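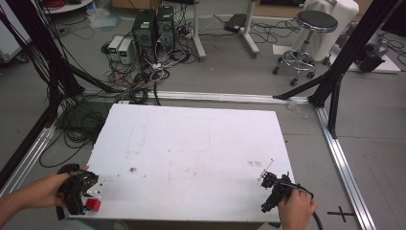

Floor board and rails, Savivthorpe site

Workshop Technician (Rooms and Fittings), part time
Reference: 1451
Employer: Brenau
Location: Savivthorpe
Hours: 22 per week, mornings
Reports to: Julián Montes, Workshop Manager
Start: January

The post

Brenau wishes to appoint a part-time technician to look after the working rooms at its Savivthorpe site. The post covers floor-level work areas, aluminium rail frames, work boards, cabling and seating. It is a practical job. Most of the work is done on foot or kneeling, with hand tools, and is recorded on a paper sheet kept in each room.

There are seven rooms. They are used by different groups through the day and are handed over at 13.00. The technician has sole access to them from 07.30 until 09.00 and is expected to do floor cleaning and any work on the frames within that time. Smaller jobs are fitted in later by agreement with whoever is using the room.

Main duties

Boards. Clean white work boards, remove debris and record stains that do not come off with the standard cleaner. Replace boards that are warped, cracked or lifting at a corner. Cut new boards to size from stock sheet.

Frames. Check joints, brackets and end caps on rails and uprights. Tighten to the value on the room sheet. Square the frame after any move and mark its position on the floor with tape. Old tape is to be lifted and the residue cleaned off before new tape goes down.

Cables. Route, bundle and label signal and mains cables. Separate the two where the room layout allows. Remove cables that are no longer connected at either end and return them to the store.

Small items. Keep blocks, plates, tabs and other loose pieces sorted in trays by room. Missing or damaged pieces are entered on the sheet and replaced from the store. The store holds some 70 trays, and the technician will be responsible for their labels and order.

Seating and general. Check stools for loose bases and worn castors. Keep walkways and the fire exit clear. Report faulty sockets and extension leads and take them out of use.
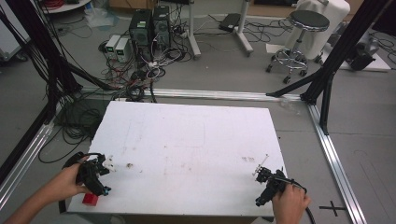

Cabling will take up much of the first few months. The rooms were wired at different times by different people, and the current drawings do not match what is on the floor. The successful applicant will trace each run, draw it and propose a tidier route, which Julián Montes will approve before anything is unplugged. The usual difficulty is the ground behind the rear rail, where red, white and black cables spread in front of the two computer towers with a power strip close by, while a further bundle comes down the left-hand uprights and coils near the edge of the board. Runs of that sort are to be lifted off the floor where possible, and covered where they cross a walkway. Slack is to be left at the front of the board so that hand-held equipment can reach both near corners without pulling.

Boards are the second priority. Brown marks and scuffs build up in the middle and lower parts of the surface. Applicants should be able to judge when a board can be cleaned and when it should be changed. Abrasive pads are not permitted on any board.

Essential

Experience of assembling aluminium profile or similar framing.
Confident use of hex keys, a torque driver, a square and a fine-tooth saw.
Ability to read and correct a simple wiring layout.
Clear handwriting and accurate record keeping.
Able to work at floor level for up to an hour at a time. Kneeling mats and pads are supplied. Adjustments can be discussed before interview.

Desirable

Portable appliance testing certificate.
Experience of running a small parts store.
Familiarity with Skiver, the stock program used on site. Training will be given if needed.

Mains installation work is outside the scope of the post and is carried out by the site electrician.

Terms

The appointment is for one year in the first instance, with a review after six months. Pay is on the Brenau technical scale, point to be set according to experience. Leave is pro rata. Workwear and safety shoes are provided. Parking is available in the yard behind the Tawhiri building, entered from the lower gate only.

How to apply

Send a CV and a covering letter of no more than two pages to the Workshop Office, Brenau, Savivthorpe, quoting reference 1451. The letter should describe one room, workshop or store you have put in order and the method you used. Drawings or photographs may be attached.

Shortlisted applicants will be asked to a morning visit consisting of a short interview and a practical task of 45 minutes. The task involves squaring a small frame, routing four cables along it and completing a room sheet. Tools are supplied, though applicants may bring their own hex keys.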